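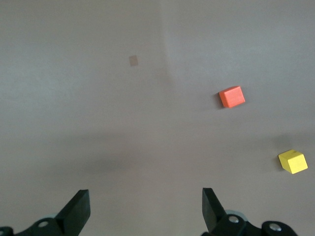 Home | News | Projects | Workshop | Contact

Dindix Workshop Releases Plans for Stumby Arm
February | By Cinzia Mancuso

Dindix, a shared workshop, has released the plans for Stumby, a tabletop robot arm that members built on the workshop's own benches. The files are free to download and include drawings, a parts list and the control code.

Stumby has a two-finger gripper with black jaw pads and a small camera at the wrist. Members are now testing it on colored wooden cubes. The build took 17 evenings.

"We wanted an arm people could fix with a screwdriver," said Cinzia Mancuso, who led the build. "The first two grippers were too weak, so we redid the linkage."

The plans cover 23 printed parts. Motors and screws have to be bought separately. A second version, named Cocco, will use the same base with a longer forearm.

Members can book bench time to build their own at the front desk.

Contact: Cinzia Mancuso, Dindix press desk | © Dindix | Back to top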